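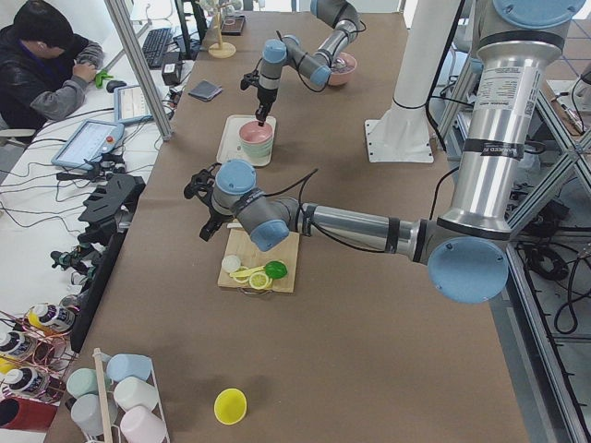 Pridport Table Setting Group - notes and write-ups

I have been meaning to write down how we lay out the play kitchen table, mainly so that I can stop answering the same messages about it. Most of this was settled in January and has only been adjusted since. If you want the short version, it is at the end.

The table is long and we cover it with brown kraft paper. I buy the paper from Flerel, by the roll. I tried a cotton cloth before that and gave up after two sessions, as it creased under anything with a narrow foot and slid when somebody leaned on it. Paper stays where it is put. It also takes pencil, so the positions of the larger items can be marked lightly and rubbed out afterwards. Buy the heavier weight if there is a choice. The thin one tears at the corners of the table and then you are taping it for the rest of the afternoon.

Cups go in the wire rack, on their sides. Binta Idahosa prefers them upright in a row and has told me so in writing. My objection is that upright cups get knocked and roll, and a rolled plastic cup goes a surprising distance. In the rack they stay put, and the colours can be told apart at a glance. I bought ours as a mixed pastel set: light blue, mint, white, pale grey, pink. The pink and white bowls get stacked on the white tray, which lives further up the table. Keep the tray square to the edge. It has no practical effect but it makes the table easier to reset from memory.

The cutting board is the part people ask about. It is light wood with a curved metal handle on the side, and the handle causes most of the trouble. It sticks out past the board, so anything placed close to it ends up resting on the metal and tips. I leave a gap of one hand's width between the handle and the next item.
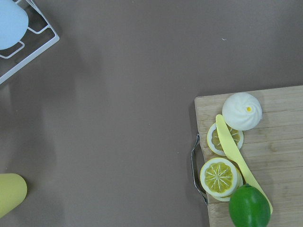
The gap also gives you somewhere to put things down while you rearrange the board. I used to fill every part of the table and then had no working space at all, which meant holding a lemon in one hand while moving the rack with the other. Toàn Ông pointed out that a real worktop is mostly clear and that ours should be too. I agreed with him after a week or so and moved the rack out to the side, where it has stayed.

On the food itself. We have lemon slices, a lime half, a steamed bun and a plain white slice that came with one of the older sets and has been described to me as radish, turnip and onion. I have no opinion. The lemon slices are the best made of the lot, with the rind, pith and segments all picked out separately. The bun is a good copy too, with the pleats swirled in to a yellow dot at the centre. It is the tallest thing on the board, so I put it down first, near the top edge, and work towards the front from there.

Slices can be stacked, but no more than two high. A stack of three will slide as soon as the board is nudged. If you are stacking, offset the lower slice slightly so that the rind shows, otherwise it looks like one thick slice and gets left behind at packing up. I once spent an evening looking for a slice that was underneath another slice.

The toy knife goes on the board, laid diagonally, with the tip pointing away from whoever is using the table. It is yellow and so are the lemons, and it does get lost among them. Thu Phùng has suggested a knife in another colour. I looked through the Hứa catalogue, all 319 pages of it, and found nothing the right length. If anyone has a blue or green one with a rounded tip, I will swap a spare bowl for it.

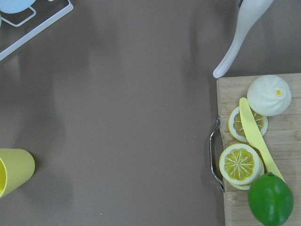
Short version

Paper first, taped at the corners only.

Rack of cups to the side, cups lying down.

Tray and bowls at the far end, square to the edge.

Board last, with the gap left at the handle. Bun at the top, then fruit, then knife.

Packing up is the same list backwards. Everything fits in the Skultness crate if the bowls go in nested. Bình Võ has the crate at the moment and will bring it on the next date.

13 September 2022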